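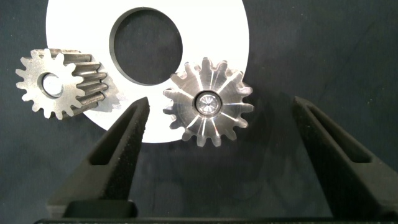 Pruvard Bench Mat, large size, in use since August. It replaced a Zinow rubber mat that curled at the corners after one winter.

The fabric face is bonded to a thin foam core. Small steel parts stay where they are set down, and a dropped M3 washer does not bounce. Light machine oil soaks in within minutes and leaves a mark that dish soap only partly removes. After more than 16 washes the edge stitching is intact.

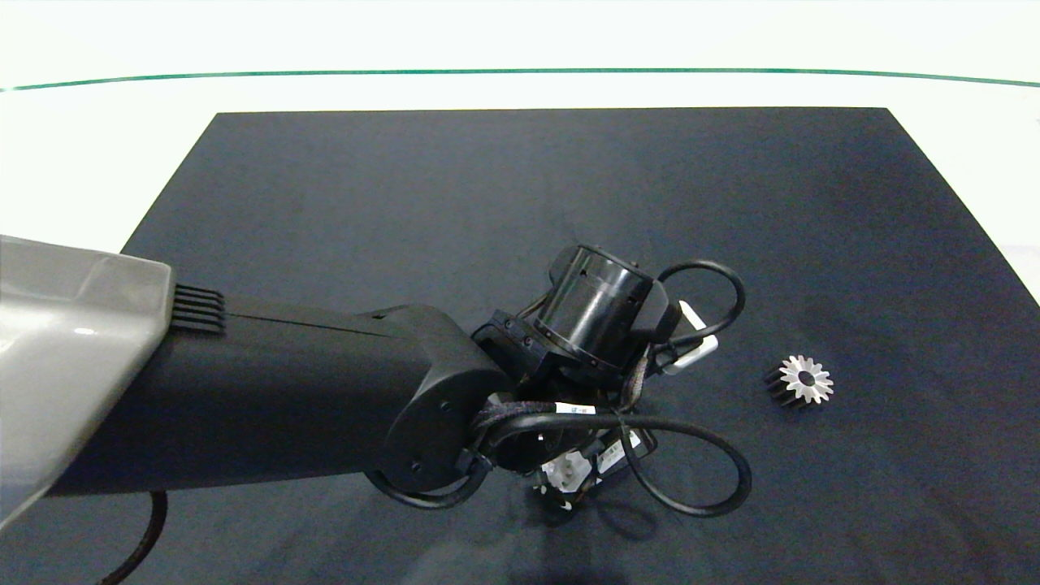 Grip on a smooth tabletop is adequate. The mat creeps when a heavy vise is dragged across it, so I added six dots of double-sided tape underneath. It lies flat after 5 hours unrolled; the leaflet claims 3.

There is no heat rating. Nga Kiều, reviewing the smaller Jumow version, reports scorching from a soldering iron, and I would keep irons off this one too.

Good for assembly and sorting, poor for anything oily. 3 out of 5.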